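Adopting an older sanctuary animal by sponsorship: what happens when it dies?

Last updated: Thursday, December 24, 2020

Posted by Dranik

I sponsor a 14-year-old fox at the Eltomgate sanctuary. I paid $300 up front for the full year and got the certificate and the newsletter. Last week they wrote that she is in hospice care with kidney trouble. I don't want to bother the staff right now. Does the sponsorship end when she dies, or does it move to another animal? I have 6 months left on it. I would also like to send something for her vet bills, if that is kept separate.

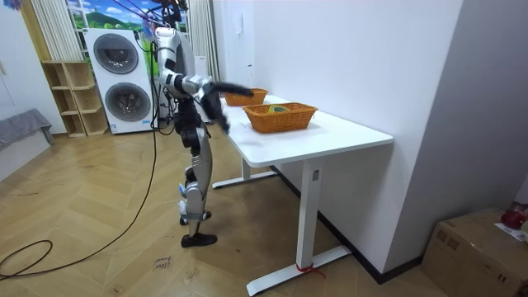 Plunum replied that it depends on the sanctuary, so look at the back of the certificate. Mine (a different place, two bobcats) says the money goes into general care from day one and the animal is only a symbol of it. When one of mine passed they let me pick another and kept the same end date. I didn't have to pay again.

For vet bills, write "medical" on the check memo line and put a short note in with it. Without the note it may go to the general account. I sent $200 that way and the receipt listed it as medical.

Midtbø

Just email them. They get this all the time and someone will answer after the holidays. Ours took a while. Don't ask for a refund though, food costs the same either way.

Dranik

Found the certificate. It says "transferable," so I will wait and write in the new year. Sending the check Monday.

Contact us | Copyright 2020 | Back to top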